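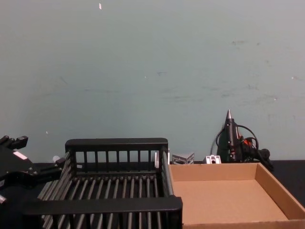

A black dish rack, the kind with upright bars along the back.

Water Use in the Small Household: A Second Year of Records

5 Nov 2019

This site has maintained a record of household water use since the move to Clorurmont. The first full year of readings was published in June. The present entry sets out what has changed.

The meter is read on the first day of each month and the figure entered in a ledger. Consumption last month came to 341 cubic feet, against 340 for the same month a year earlier. Given that the garden tap was repaired in the interval, a lower figure had been expected. The toilet cistern, a Gandel model fitted by the previous owner, is under review.

Readers have inquired about washing dishes by hand. The practice here is to fill one basin for washing and one for rinsing, and to leave the tap closed between them. Plates are left to drain overnight.

The Waaka water district has announced a revised tariff - the second in 2 years - under which the lower rate will end at 3,000 cubic feet per billing period. This household will not be affected. Residents of Kalamik Street with shared meters are advised to consult the notice enclosed with their bills.

Comments on the cistern are welcome.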